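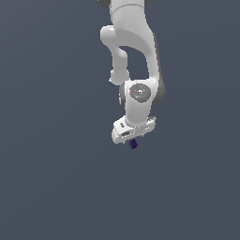 About Dikar

Dikar tracks software support for mobile devices. We record which phones and tablets receive operating system updates and security patches, when each update reaches them, and when the supply stops. The records are sold as a data service to companies and public bodies that own or manage large numbers of devices, and a reduced version can be searched free of charge on this site.

The company does not sell phones, repair them, or take a commission on replacements. Our income comes from subscriptions to the data service and from one-time reports.

What we cover

The database currently lists 1,144 device models from 56 manufacturers. A model is counted once for each hardware version, so a phone sold with two different processors in two markets appears as two entries. Color and storage options are not counted separately unless the maker issues different software for them.

For each entry we hold:

Model number as printed on the device and as reported by the software
Launch date by market
Operating system version at launch and at present
Security patch level, with the date it was first seen on a retail device
Length of support stated by the maker, with a copy of the statement
Last known update
Carrier versions, where these receive separate builds

We cover phones, tablets, and rugged handhelds used in warehouses and delivery work. Watches, televisions, and car systems are outside the database. Laptops were included for a time and were removed because the patch process is too different for the same fields to make sense.

How the records are made

There are three kinds of source. The first is the published notice: a support page, a security bulletin, or a release note issued by the maker or by a carrier. The second is the update server itself, where the maker allows it to be queried. The third is direct observation on devices we own.

Each record carries a source code. P means published, S means server, and D means observed on a device. A record with only a P code tells you what a company said it would do. A record with a D code tells you that the update was installed on a retail unit bought through normal channels. Many records carry more than one code, and the dates under each code can differ by several weeks. We keep all of them. The date shown in search results is the latest of the available dates, which is the cautious choice for anyone working out how long their devices went unpatched.

Device observation takes place at our test room in Pernham. The room holds 413 retail units on powered racks. Each unit is connected to a network with no content filtering, is left on its factory settings apart from language and time zone, and checks for updates on its own schedule. We do not join beta programs and we do not install builds by hand. If an update is offered, the offer is logged, the build is installed, and the unit is restarted and checked for the reported patch level.

Units stay on the racks for as long as they can hold a charge and connect. A device that has passed the end of its stated support is kept for at least one more year, as late patches do occur. Batteries are inspected every month. Swollen batteries are the most common reason for retiring a unit early, and where a replacement unit of the same model number can be bought, the record continues with a note of the change.

End-of-support dates

The question we are asked most often is when a given phone will stop receiving updates. The answer depends on which updates are meant, and we use four separate terms.

End of version upgrades: the device will not receive another major version of its operating system.
End of regular patches: security patches no longer arrive on the monthly or quarterly schedule the maker had set.
End of all patches: no further security fixes are expected.
End of services: the store, account, or messaging software that came with the device no longer works on it, or may no longer be supplied for it.

The fourth term was added later than the other three. A device can be fully patched at the system level and still lose access to an app store or a mapping service, through a licensing change, a trade restriction, or a decision by the service owner. Fleet managers had been recording such cases under whichever of the other terms seemed closest, and the results could not be compared. End of services now has its own field, with a list of the services affected and the markets where the change applies.

When a maker has published a date, we show it. When it has not, the field is left blank. We do not fill gaps with estimates. Customers who want a forecast can order one as a report, where the method and the margin of error are set out in full.

Our products

Dikar Feed is the main data service. It is supplied as a daily file or through a web interface, and most customers load it into their device management system. A matching tool compares the customer's own inventory with the database and returns a list of devices with their present status. Inventory files are matched on the customer's side, so serial numbers and user names are not sent to us.

Tiongson is our rule set for turning update records into a single status value. It has five levels, from Current to Unsupported. The full rules are public and anyone may use them without payment. Changes are proposed in writing, left open for comment for 30 days, and given a version number when adopted. The present version changed the treatment of devices on quarterly patch schedules, which had been marked as Late during the second half of every quarter even when the maker was on time.

Reports are written to order. Typical subjects are the remaining support life of a mixed fleet, a comparison of makers before a purchase, or the effect of a supplier change on devices already in use. A report takes three to six weeks. We do not publish customer reports and we do not reuse customer data in them.

The public search page shows the status level, the present operating system version, and the end-of-support dates for every device in the database. It does not show the full patch history. It has no user accounts and carries no advertising.

Who uses the data

Dikar Feed has 124 subscribers. The largest group is companies with delivery or field service staff. Next are hospitals, local government offices, and insurers that ask about unpatched devices when they write cyber coverage. A small number of phone resellers use the feed to show remaining support on their product pages.

Manufacturers may subscribe on the same terms as anyone else. Subscribing gives a manufacturer no say over its own records and no early view of them.

Corrections

Any reader can report an error by using the form at the foot of each device page. Please include the model number, the build number, and the market where the device was sold. A screenshot of the software information page is usually enough.

Reports are checked against our own sources within five working days. If the record is wrong, it is changed and the old value is kept in the change log with the date of correction. If the report concerns a version we do not hold – often a carrier build – we mark the record as disputed until a second source is found. Manufacturers use the same form and are subject to the same checks.

The largest single correction so far affected the tablet records. A fault in the date parser had read day and month in the wrong order on several support pages, and some support periods were shown as longer than they were. The affected records were corrected in September and all subscribers were sent a list of them.

Company and offices

Dikar is a private company owned by its staff. It was formed by former employees of Darkow, a mobile device leasing firm, where the first version of the database was kept as an internal spreadsheet for setting the resale value of returned phones. Darkow sold its leasing contracts and closed, and the spreadsheet was bought from it along with around two shelves of used handsets. Several of those handsets are still on the racks.

The office and the test room share a building in Pernham. The test room is not open to visitors. Meetings with customers are held by video call or at the customer's site.

Jobs

Open positions are listed on the jobs page. We do not accept applications for roles that are not listed. Test room work is done on site; database and report work may be done from home, with one week per quarter in Pernham.

Press and reuse

Figures from the public search page may be quoted with credit to Dikar and the date on which the page was read. Records change daily, and a quotation without a date cannot be checked. Tables of more than 20 devices need written permission, which is normally given for news and academic use.

Page last reviewed: Oct 7, 2023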